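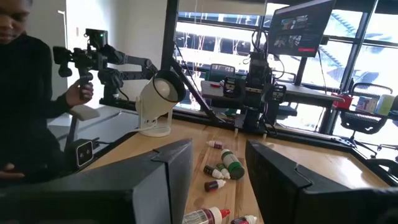

Yi-an Ko has been making hot sauce for 24 years and still can't eat much of it.

"I get hiccups," she says. "Terrible ones. My husband leaves the room."

We're in the Elside shop she opened in 2000, when the neighbours thought a chilli was something you put on a pizza by mistake. Her first batch, sold at the Wisuren market, came to 514 jars. She labelled every one by hand and spelled "vinegar" wrong on the lot.

"People wrote to me. Not to complain about the flavour -- about the spelling."

Özkan, the grocer two doors down, took what was left and sold it at a discount as "vineger sauce". It became his best seller before Christmas. She has since fixed the label, and he has since asked her to change it back.

Does she have a favourite? She does, and it's the mild one, Fladuler, which her regulars regard as a kind of tomato jam. It takes two days and a great deal of onion.

"The hot ones are easy. You put in more chillies and the blokes come in and cry."

Next December she plans to take a holiday, her first in years. Somewhere cold, she says, where the food is boiled.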